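Folding Laundry on the Bed: Pants, Shirts and the Dark Pile

By Amarachi Nnaji
Filed under: Bedroom, Laundry

A bed is the biggest flat surface in most apartments, and it is where I fold everything. In June the winter blanket goes away and the bamboo mat goes on, and the mat makes the job easier. The tiles are firm, so cloth lies flat and you can press a crease into it with the side of your hand.

These steps are for one basket of everyday clothes. Mine takes 25 minutes when I start with the pants and longer when I don't.

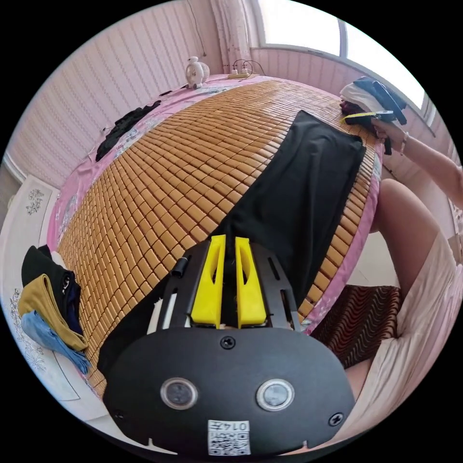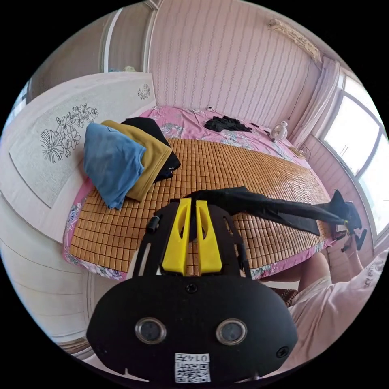 Before you start

Make the bed first. Pull the bottom sheet tight and check that the mat is lying flat all the way to its corners. If a corner has curled up, clothes will catch on it every time you drag them across. Wipe the mat with a damp cloth and let it dry completely. Ten minutes with a fan is usually enough, but feel the gaps between the tiles before you put anything light-colored down.

Leave the pillows at the head of the bed. They give finished stacks something to lean on.

Decide where things go:

Finished shirts: head of the bed, against the pillow.
Clothes waiting to be folded: foot of the bed or the far side.
Working space: the middle. Keep it clear.

Step 1. Sort by color, then by kind

I sort dark clothes from the rest before I fold anything. Black pants, black shirts and navy things all look the same in a heap, and it is easy to fold a shirt into a pair of pants without noticing. Put the darks in one pile and pull from the top.

Within the darks, take the long pieces out first. Once the pants are gone the pile is half the size.

Step 2. Lay the pants out flat

Hold the pants by the waistband and shake them once, hard. Lay them across the bed with the waistband at one end and the hems at the other. If your bed is narrow, lay them on the diagonal. You want the full length on the mat with nothing hanging off the side, or the weight of the hanging part will pull everything crooked while you work.

Empty the pockets. Push the pocket linings back in and run your hand down each leg from the top to the hem. Do up the zipper and the button.

Two people can do this part faster. One takes the waistband, the other takes the hems, and both pull gently until the wrinkles come out. My cousin Ladi Okonkwo helps me with the bedding and the long pants, and we get through those in half the time.

Step 3. Fold the pants

1. Fold one leg over the other so the outside seams line up.
2. Tuck in the point at the seat so the edge is straight.
3. Smooth from the waist down. Press with your forearm if the fabric is thick.
4. Bring the hems up to just below the waistband.
5. Fold in half again, or in thirds if they are going in a shallow drawer.

Dress pants are different. Match the creases instead of the seams, fold once over a hanger and stop there.

If the fabric is slippery, do step 4 slowly and keep a flat hand on the middle. Polyester blends slide on bamboo. A thin towel under them solves it.

Step 4. Fold the shirts to one width

Pick a width and use it for every shirt. I used to cut a piece of cardboard for this, and it does work if you are teaching a child or if your drawers are tight. Now I go by my hand, from the wrist to the tip of the middle finger, plus a little.

1. Lay the shirt face down. Smooth the back.
2. Fold one side in toward the center and lay the sleeve straight down.
3. Do the same on the other side.
4. Fold the bottom up a third of the way, then fold again to meet the collar.
5. Turn it over and straighten the neckline.

Button-up shirts get the top button, the middle button and the bottom button done before you turn them over. You can skip the others.

Step 5. Stack with the edges showing

Don't put each shirt squarely on top of the last one. Set each one back a little, so that a strip of every shirt can be seen. It looks less neat than a square stack, but you can see which shirt is which and carry them to the right drawer without lifting the whole stack apart. This matters more when several people's clothes are in the same basket.

Stop at five or six shirts. A taller stack tips over as soon as somebody sits on the bed.

Step 6. Finish the small things

Socks, underwear and handkerchiefs come last. By then there should be plenty of room on the mat. Pair the socks flat, fold them over once and leave the cuffs alone. Rolling one cuff over the other stretches the elastic.

Step 7. Put it away right after

Folded clothes left on the bed get moved to a chair at night and are unfolded by morning. Carry one stack at a time, supported from underneath. Pants go in the bottom drawer, shirts above them, with the folded edge facing you.

When everything is off the bed, brush the mat with your hand to get rid of lint. Dark cotton leaves a lot of it. Check that the sheet hasn't pulled loose along the side where you were standing.

Common problems

The pants come out longer on one side. The seams weren't lined up at the hem. Open them back to step 1 of the pants section and start from the hem this time.

Shirts wrinkle in the drawer. Either they were folded slightly damp or there are too many in the drawer. Take a few out and see if it helps.

Threads catch on the mat. Look for a chipped tile or a broken cord between tiles. Cover that spot with a towel while you fold. Knits are the worst for this, so I fold sweaters on a bare sheet or a table.

The fan blows things around. Turn it away or switch it off until the light pieces are done. I forget this every summer.

Black clothes show lint after folding. Go over them with a damp hand before the last fold, outside surfaces only.

Comments (2)

Dredusari
Does the thirds fold work for jeans? Mine spring open.

Amarachi Nnaji
It does for thin ones. For heavy jeans I fold in half twice and put them at the bottom of the drawer with something on top.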